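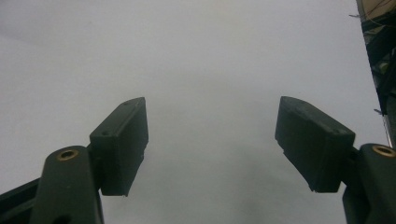 Section 8. Cleaning and touching up plain ceilings and panels

I wrote this section after doing the back room at Dernau, so it leans toward big, smooth, off-white surfaces with nothing on them to hide your mistakes (lucky me!). Last changed 9/12/22. If your ceiling is textured, skip to the next section, because the roller advice will only get you in trouble.

Before you start

You'll want a flat-head microfiber mop, two buckets, a small foam roller, a drop cloth, and a work light. I use a Cetell clip light with a 3,000 lumen bulb, and anything bright will do as long as you can set it off to one side. Move the furniture out or push it together and cover it.

Caution: Turn off ceiling fixtures at the breaker and let the bulbs cool before you bring a damp mop anywhere near them.

Cleaning

1. Dust first, with the mop head dry. Go wall to wall in one direction and shake the head outside when it gets gray.

2. Set the work light low and to one side and look along the surface. Smudges and old roller marks pop right out this way, and so do a lot of things you were happier not knowing about. Put a bit of painter's tape beside anything you want to come back to.

3. Mix a small squirt of dish soap into a bucket of warm water. Fill the other bucket with plain water for rinsing.

4. Wring the mop out hard. It should feel damp in your hand and never drip.

5. Wipe in long, overlapping passes and rinse the head often. Don't scrub one spot — on flat paint that leaves a shiny patch, and then you're painting whether you planned to or not.

6. Go over everything again with plain water and leave it to dry overnight.

Note: A brown ring that comes back after drying is probably an old leak. Find out where the water came from before you do anything else.

Touching up

7. Stir the paint for longer than you think it needs. We have the Kellow flat in the hall closet, and the color settles badly.

8. Fill nicks with a thin skim of spackle, let it dry, and sand it with 220 paper till your fingertips can't find the edge.

9. Prime the filled spots. I skipped this once and every single one showed through as a dull little island.

10. Roll the paint on thin and feather it out past the patch with an almost dry roller. Wait 20 minutes, then look at it with the side light on. It'll still be patchy at that point, so don't panic and don't add more!

11. Give it a second thin coat after the time on the can.

Caution: Don't stand on the top step of the ladder to reach a corner. Climb down and move it, every time.

Note: The Ghauri panels in the side room have a factory finish. Steps 1 through 6 are fine for those, but leave out the spackle and the paint.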